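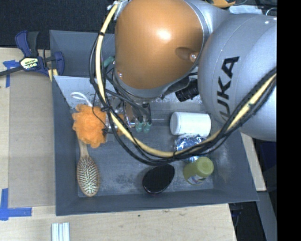 4.2 Placing articles in the bin

This section applies to bath and household articles, including mesh bath poufs and brushes. It should be read together with the Stitberg article list, issued to each packing station.

1. Stand the bin on a level table. Check that no side of the bin overhangs the edge of the tabletop.

2. Inspect the floor of the bin. Scuffs and surface wear are acceptable. Cracks and raised edges are not, and a bin showing either must be exchanged at the Plastville store before work begins.

3. Wipe the floor with a dry cloth, paying attention to the front edge, where dust tends to collect.

4. Place each mesh pouf in the bin with its ruffles free. Do not press it flat or tuck it beneath another article.

5. Draw out the cord loop so that it extends clear of the mesh. A loop left inside the ruffles may catch on neighbouring articles when the pouf is lifted.

6. Place brushes directly on the floor of the bin. Bristles must not rest against a pouf — the mesh snags easily and cannot be repaired.

7. Compare the contents with the article list and initial the list in the right-hand column.

Note: Bright colours are preferred for poufs stored in grey bins. Article 974 (orange) may be used in place of any other pouf of the same size.

Note: Articles supplied by Prunetti arrive with a paper band. Remove the band before placing the article in the bin and put it in the paper waste.

CAUTION: Do not place damp articles in the bin. Poufs that have been washed must be hung by the cord until fully dry.

CAUTION: Keep hands out of the bin while articles are being picked from it.

4.3 Replacing worn articles

1. Withdraw any pouf whose mesh has torn or whose cord has come loose.

2. Withdraw any brush that has shed bristles, and remove the loose bristles from the bin.

3. Enter the article number on form 13 and send the form to Brândușa Bălan, Stores.

4. Draw a replacement from the same batch where one is available.

Section last revised 11 May 2021.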